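Sunbridge Refill Is Moving to Gilberg Street, and Yes, the Jar Shelf Is Coming Too

Posted 14/04/2019 in Grultstead Neighborhood News

I've had so many people stop me outside the post office about this that I figured I'd better write it up. Sunbridge Refill is moving. It isn't closing! The sign in the window that said "Last weeks here" scared a lot of us, me included, and I walked straight in with my bag of empties to find out what was going on.

What's going on is that the lease on the little corner store is up in May and the new place is bigger. It's at 174 Gilberg Street, in the old fabric store, the one with the deep front windows and the step that everybody trips over. (The step is going. I asked about that before I asked about anything else.)

Melaniia Tkachenko, the owner, was in the middle of wiping down shelves when I got there and she talked to me the whole time without putting the cloth down. She's been looking at the fabric store since it emptied out, she told me, and she'd more or less given up on it when the landlord called her back. "I had my coat on in two minutes," she said. "I don't think I locked the register."

If you've never been in, Sunbridge is the place where you bring your own containers and fill them with rice, beans, flour, tea, dish soap and so on. You weigh the container empty, fill it, weigh it again and pay for the difference. I started going for the red lentils and now I get pretty much everything dry there, plus the olive oil, plus a hand soap that smells like oranges and makes my kids wash their hands for an almost reasonable amount of time.

The jar shelf

The thing most people have been asking me about is the jar shelf, so I'll spend a minute on that. For anyone new in town, it's the wide set of shelves by the door where you leave clean jars and bottles you don't need, and take any you do. It's free, it's always been free, and it's how I ended up with a kitchen cabinet that finally makes sense.

It's coming along, and it's getting a lot bigger. The new shelves run along one whole side wall and will hold up to 500 jars, which sounded ridiculous to me until I saw the back room where the overflow lives now. There are crates in there stacked higher than my head. Melaniia says the donations come in waves – nothing for a while, and then somebody's grandmother moves and the car pulls up with the trunk full.

She did ask me to pass a few things on. Jars need to be washed and fully dry inside, with the labels off if you can manage it. Lids should come with the jar they fit, screwed on, and not in a separate bag (I have been guilty of the separate bag, and I'm sorry). If the lid still smells like pickles or curry, leave it off and bring the jar by itself. Oil takes care of the sticky stuff a label leaves behind, by the way. Rub a little cooking oil on it, let it sit while you make dinner, then wash it off with hot water and plenty of soap.

Anything chipped can't go on the shelf, even if the chip is tiny and on the bottom. Tall bottles with narrow necks are welcome, but only if you can see clear through them, and they need to be dry too. I left one upside down on the rack overnight and it still had a puddle in it in the morning, so give those a couple of days.

If you need lids and don't have any, replacement ones will be sold at the counter for 33 cents each. They come in four sizes. Take your jar with you to try them on! I bought lids from memory once and there was nothing to do but go back.

What else is changing

The spices are the big news for me. Right now there's one narrow rack and you have to kind of lean around the person in front of you to reach the cumin. At Gilberg Street there'll be a proper spice wall, and most of it is going to be filled by Acharya, the family spice business that does the Saturday-style market over by the library. I've bought their coriander for years. They grind in small batches and they're happy to sell you a spoonful if that's all you want, and the plan is that you'll be able to do the same at Sunbridge.

There's going to be coffee as well, whole beans only to start with. A grinder may come later. Melaniia was careful about that one. She's priced a couple and she'd like to see how the first few months go before she spends the money, and I can't blame her, having once bought a bread machine on the first day of a new year.

The liquids are moving to the back, away from the flour. If you've ever seen what happens when dish soap drips into the same aisle as loose flour, you'll know why I cheered. They'll have their own sink, too, so you can rinse a bottle out if you forgot to do it at home – though please dry it before you fill it with anything you plan to eat.

I did ask about prices. Nothing's going up because of the move, I was told, apart from the cinnamon, and the cinnamon was going up anyway.

The filling table

My favorite part of the new store is something I didn't even know I wanted. In the old place you fill your jars on the edge of a shelf, or on the floor, or on top of the freezer with your elbow holding the door shut. I've seen a man fill a bag of oats on his own knee. The new place is getting real tables to work on, at a decent height, with room to put your things down and spread out.

We got into a long conversation about what the tops should be like. Melaniia wanted something pale, so you can see a spill and clean it up before it gets under everybody's containers. I said plain white would show every crumb from across the street. She laughed and said that was the idea, but she's come around to a white marble pattern, the kind with gray veins and a bit of faint brown running through it. It's light enough to see what you dropped, and a few stray grains of quinoa don't make the whole table look like a mess. I've got a dark counter at home and I can promise you that black pepper vanishes on it completely.

She's also keen on people putting their finished jars to the back as they go and keeping the working space in front clear. It's how she does it herself, and after trying it at home for a week I'm converted. Fill it, put the lid on, push it to the back, start the next one. I used to line everything up open in a row and then hunt for the lids, and I'd always have one left over that fit nothing.

The look she likes is clear jars with black lids on a veined white top, and it's a nice look. You can read a jar from the side without picking it up, and the lids are easy to spot when you're packing up to go. 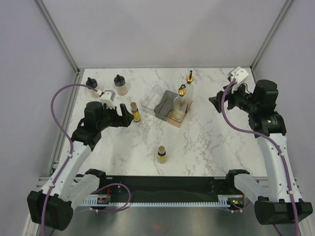
Moving week and opening day

The old store will stay open through the end of April on the usual hours, and then it closes while everything gets carried over. The new one opens in May. I don't have the exact day yet, and neither does Melaniia, who is waiting on a man about the plumbing. The minute she tells me, I'll put it up here.

During the gap there won't be anywhere to leave jars, so please hang on to them. Don't leave them on the old doorstep, and definitely don't leave them on the new one, where people are going to be going in and out with shelving all day. I've got a box under my own stairs and it's filling up fast.

If you have store credit on one of the little yellow cards, it's good at the new place and you don't need to do anything. If you've lost your card, tell them at the counter and they'll look you up in the notebook. The notebook is moving too, I checked.

Getting there is pretty easy. The bus that goes up past the library stops almost right in front, and there's street parking on the far side of Gilberg, though the spots closest to the bakery go early. If you're on foot with a load of full glass jars, take the flat way around by the school. I took the hill with two bags of flour and a bottle of oil and had to sit on a wall halfway and have a think about my life.

There'll be something to eat on opening day. Acharya is bringing tea and some kind of sweet with cardamom in it, and Melaniia is making her honey cake, which I've had twice and would cross Grultstead in the rain for. Bring a jar, or borrow one off the shelf and fill it with something you've never tried. I'm going for the black rice. I've been looking at it for ages and I never have the right container with me.

One last thing: she's looking for old wooden crates, the sturdy kind that can be stacked, to use under the window for potatoes and onions. If you've got any in the garage, drop by the old store before the end of the month or leave me a comment under this and I'll pass it along.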